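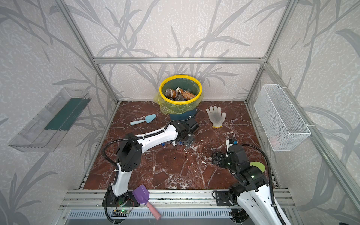 Open afternoon at Flurkex Barros

Solicitors don't get out much, so when the Divcombe office of Flurkex Barros invited trainees and other hangers-on to look round in September, I put on a clean shirt and went.

The firm has 27 fee earners and, by my reading of the welcome leaflet, 133 pages of policy on how they should record their time. We began in the deeds room. It holds 2000 packets, one of which concerns a right of way for geese. I asked to see it and was told it was out on loan.

Purificación Vallejo, who runs the property team, then showed us Stotero, the firm's new case system. It drafts a client letter in seconds, after which a partner spends the morning putting the commas back.

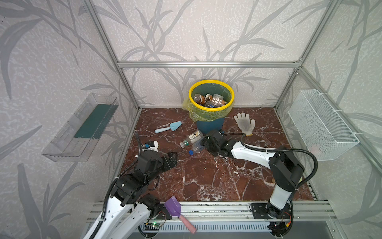

She was frank about the cost -- more than the old system, less than the row about replacing it -- and took questions until the biscuits ran out at four.

The mock hearing was better. A trainee defended a hedge with real passion and lost, with costs of 200 pounds in chocolate coins. The hedge intends to appeal.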